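Gripper keeps twisting round shiny things, what are you all using for finger pads?
Posted in: Home and Shared Workshop Builds

mljacobs
Hi all, long time reader, first proper build thread. I've been putting together a little tabletop arm in the spare room since January and I'm finally at the stage where it picks stuff up, which is a great feeling after so many evenings of crimping connectors! 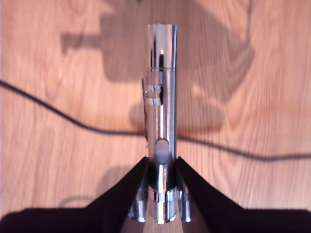
So the trouble is anything slim and polished. Wooden blocks, fine. Foam, fine. Give it a chrome tube and it'll close on it nicely, lift, and then the minute the wrist rolls the tube starts rotating between the fingers like it's on a spit. I want it to be able to hold a thing upright and turn it so a button or a clip faces a certain way, and at the moment I get the angle I asked for plus a surprise.

Fingers are plain black wedges, no pads. Servo is a Lokent, the cheap one, and I'm driving the jaw at 2167 on the position scale when it's closed on something thin. Fully open is 3000. I've tried squeezing harder and it just gets warm and grumbly.

Anyone been through this?

Cheers,
Marietjie

bench_riaan
Nice one, good to see it off the screen and on the table. Flat fingers on a round tube only touch along a line each side, so there's hardly anything stopping it spinning. Cut a shallow vee into the face of each finger. Four lines of contact instead of a pair, and it centres itself as well. I did mine with a file while I was waiting for the kettle.

Don't go up on torque. You'll cook that servo.

chantelle.a
Gonna disagree with Riaan a bit here. Vees are great if you only ever pick up tubes, but then you go to grab something flat and you've got a groove where your grip should be. I'd put rubber on first and see. I use strips cut from an old bike inner tube, rough side out, stuck on with contact cement. Cost me nothing and I replace them when they go shiny.

bench_riaan
Inner tube leaves black marks on everything. Ask me about my partner's good tea towels.

chantelle.a
Wash it first! Hot water, dish soap, scrub it, dry it overnight. It's the powder and whatever else they put in there that marks.

mljacobs
Ooh, I've got a dead inner tube in the shed. Will try that tonight, since it doesn't mean reprinting anything. Riaan, I like the vee idea too, but the wedges are pretty narrow at the tip and I'm not sure there's enough meat there to cut into.

manlok_s
What colour temp is your lamp? Asking because if you're planning to find that button with vision, polished metal is going to give you a lot of grief before the fingers do. Every highlight moves when the part moves. I spent most of a winter on a Bindico camera board thinking my code was broken, and it was my desk lamp. A sheet of baking paper in front of the light helped heaps.

mljacobs
No idea, it's whatever globe was in there, pretty warm and bright. And yes, the arm throws a big shadow right over where it's working, I hadn't thought about that being a problem. Baking paper near a hot lamp though??

manlok_s
LED, and keep it a hand's width off. Please don't do it with a halogen. Also put a second light on the other side if you can, so the shadow fills in.

jennylyn_q
Butting in from the controls side. Is your wrist move one big jump? If you're commanding the full roll in one go, the tube has its own ideas about keeping still. I slowed mine down to 2000 milliseconds for a half turn and a lot of my slipping went away with the same bare plastic fingers. Free fix, try it before you glue anything.

bench_riaan
For something that small? I doubt inertia's doing much. More likely the tube's rubbing on the table as it turns.

jennylyn_q
Could be, so lift it a bit higher first and you'll find out which one of us is right. It's two lines to change either way.

mljacobs
Okay, back from the shed. Did Jennylyn's slow roll first, still bare fingers, with extra lift. Better, but it still creeps. Then the inner tube (washed, Chantelle!) and it's holding its angle so far, ten goes in a row. The rubber on the left finger is already peeling at the tip because I was impatient with the cement.

Riaan, I had to open the jaw setpoint up a touch now there's rubber on both sides, so the servo's much quieter too.

chantelle.a
Yay! Wrap the strip over the tip and glue it on the back, then it can't peel from the front edge.

bench_riaan
Fine, fine. I still reckon you'll want the vee when you get to heavier stuff. If you want my finger file, it's drawn for the Mokoena jaw but the screw spacing might match yours. What's your centre to centre?

mljacobs
Yes please! I'll get the calipers out after tea and let you know.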